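Morkside Transit Users Forum > Event services > Park and ride for Grumari Oval: shuttle frequency and the Gachanja lot

14 posts, page 1 of 1

railhead_tony
Posted 4:12 pm

The operating plan for match-day shuttles has been put up on the network site. Summary for those who don't want to open the PDF:

Route 104 (Gachanja Park and Ride to Grumari Oval, north gate) runs every eight minutes from two hours before kickoff. Route 123 (Triletti Interchange to Grumari Oval, south gate) runs every 12 minutes over the same period. Both run until 90 minutes after full time. Fare is included with a match ticket, otherwise standard zone fare applies.

Gachanja is listed at 1,078 spaces. Triletti has no public parking, so it only works if you arrive by train or on foot.

My concern is the return leg. The plan gives the same headway after the match as before it, and the loads are nothing alike.

dwelltime
Posted 4:31 pm

The return headway is nominal. In practice they stack vehicles on the north gate layover and dispatch on load. The published figure is there so the journey planner has something to display.

railhead_tony
Posted 4:40 pm

Is that written down anywhere? The plan says "timetabled service" for both directions.

dwelltime
Posted 4:58 pm

Not in the public plan. It was how they ran the January fixtures. I was on the 104 after two of them and there was a bus loading at all times for the first 40 minutes. After that it dropped back to something like the timetable.

Axle_Load
Posted 5:20 pm

I'd dispute that it worked. Dispatch on load is fine until the first vehicles need to come back. Round trip Gachanja to the north gate is 28 minutes with no traffic and the layover holds six articulated buses. Once those six have gone you are waiting on the cycle, and the cycle is sitting in the same queue as everyone who drove to the oval.

The fix is a bus lane on the outbound side of the creek bridge. They have cones for it on match days but only inbound. 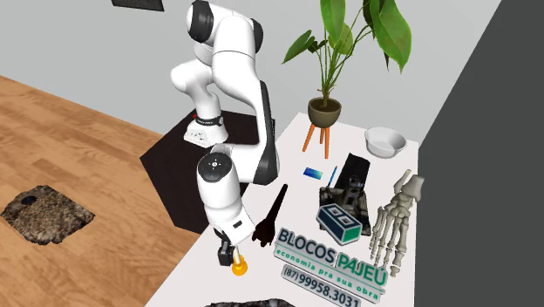
The inbound coning makes sense before kickoff and no sense afterwards. At full time the constraint flips and the traffic control plan doesn't. Crews are stood down at half time, so there are no staff on site to move the cones across even if the plan allowed it.

kerbside
Posted 5:47 pm

Contraflow on that bridge was looked at. Carriageway is too narrow for a swap without closing the footpath on the western side, and the western footpath is the walking route to Triletti. You'd be fixing the 104 by pushing several thousand pedestrians onto the road.

Axle_Load
Posted 5:55 pm

Not contraflow. Three lanes, two inbound and one outbound at present. Reallocate the centre lane outbound, buses only, after full time. Footpath isn't touched.

kerbside
Posted 6:03 pm

Centre lane has the turn pocket for the hospital access at the eastern end. You can't run it straight through.

Axle_Load
Posted 6:11 pm

You can terminate the bus lane 60 metres short of the pocket and give a bus phase at the signals. The queue on the bridge is the problem, and most of it is west of that point.

kerbside
Posted 6:30 pm

That needs new signal hardware. The controller there has no spare group. Fair idea for a capital program, no use for this season.

m_pantograph
Posted 7:02 pm

Question from someone who has only used the 123. What time does Gachanja fill? I'm coming down the highway with two kids and would sooner not find out at the boom gate.

dwelltime
Posted 7:09 pm

For an evening kickoff, be in by 75 minutes prior. The lower deck goes first, as it's next to the stop. The upper deck had room up to an hour before on both occasions I used it. The sign on the highway off-ramp counts both decks together and lags by several minutes, so don't rely on it for the last few bays.

If it is full, carry on to the next station down the line, park there, and catch the train back to Triletti for the 123. Allow an extra 35 minutes.

m_pantograph
Posted 7:15 pm

Thanks. Does the 123 have the same problem coming home?

railhead_tony
Posted 7:34 pm

Less so. It leaves from the south gate and doesn't cross the bridge. The limit on the 123 is the train. If you miss the first departure after full time the next one is 20 minutes later, and the platform at Triletti is narrow at the city end. Walk up to the far end, the rear two cars are usually half empty. With kids I'd take the 104 regardless and wait in the seats for 20 minutes before heading to the north gate.

I've sent a query to the network asking whether return services are timetabled or load-dispatched, and whether traffic crews can be kept on through to the end of shuttle operations. Will post the reply if one arrives. If anyone is going to the next fixture and is willing to log departure times from the north gate, vehicle number and approximate load would be enough. Last season's argument went nowhere for want of data.

Axle_Load
Posted 7:52 pm

I can do the north gate from full time to plus 60. Someone else will need to take arrivals at Gachanja, otherwise we only have half the cycle.

dwelltime
Posted 8:05 pm

I'll take Gachanja. Log to the nearest half minute and record doors closed, not wheels moving. The buses sit at the gate for the pedestrian crossing and it skews the figure.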